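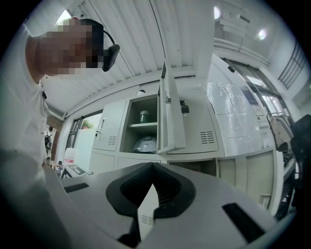 Black headset and white shirt, gray metal cabinets behind

Shop Classroom Guides Contact

Catalog > Number Sense > Holtix Factor Tiles

April
By Guadalupe Zamudio

Holtix Factor Tiles

Prime factors are much easier to like when you can pick them up. Each Holtix tile carries one prime number, and you build a bigger number by laying its primes side by side in the tray. Take 966. It's even, so a 2 tile goes down and you have 483 left. The digits of 483 add up to 15, so a 3 tile goes next, then a 7, then a 23, and there it is!

The part I love most is comparing two numbers. Put 966 in the top row and 3,414 in the bottom row. The second one breaks into 2, 3 and 569, and when you slide the matching tiles together you get a 2 and a 3 in both rows. Multiply those and you have the greatest common factor, 6. Want to simplify 966 over 3,414? Take the matching pairs off the tray, multiply what's left in each row, and you have 161 over 569.

What comes in the set

Printed tiles for every prime up to 47, with extra 2s, 3s and 5s (you'll go through a lot of 2s)
Blank write-on tiles for larger primes like 569
A tray with two rows
A booklet of number puzzles by Anneliese Reinholz

Anneliese wrote the puzzles to be done in any order, and they get pleasingly mean toward the back. The one with three mystery numbers that share a single factor kept me at the kitchen table well past dinner — I still think my route was shorter than hers.

The tiles fit the older Sistside tray as well, but that tray has one row, so for common factors you'll need a pair of them. Write-on tiles wipe clean with a dry cloth. Use the thin marker, as the thick ones make a three-digit prime hard to read.

Refill packs of small primes are sold separately under Number Sense.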